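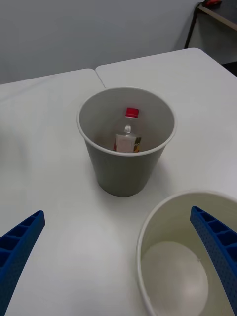
3.2 Table set-up and nesting of items

Figure 4. Two white folding tables pushed together, with a small capped bottle standing at a tilt inside a gray paper cup. An empty white cup is at the lower right.

The clearing-up study was run in the community hall at Peddale. The work surface was made of white folding tables set edge to edge, which is how the hall lays them out for shared meals. The tops have rounded corners and a narrow seam where they meet. We left the seam uncovered, as a tablecloth would have changed how easily cups slid or tipped.

We recorded 252 table layouts in November. Each was coded for the items present, their position relative to the seam, and whether any item had been placed inside another. We call this last case nesting. Figure 4 gives a simple case: the bottle rests in the gray cup with its red cap pointing up, and the lower part of the bottle is hidden by the cup wall. The white cup holds nothing and was coded as a separate item.

Nesting was coded from the final position only. A bottle counted as nested if its base was below the rim of the cup, whether it stood straight or leaned to one side. Labels were not used in coding, though colour was noted for cups and caps. Where two coders disagreed -- mostly over cups stacked at an angle -- the layout was looked at again after 30 days using the rules in Abubakari and Niltard. Layouts that still could not be settled were left out of the counts in Section 4.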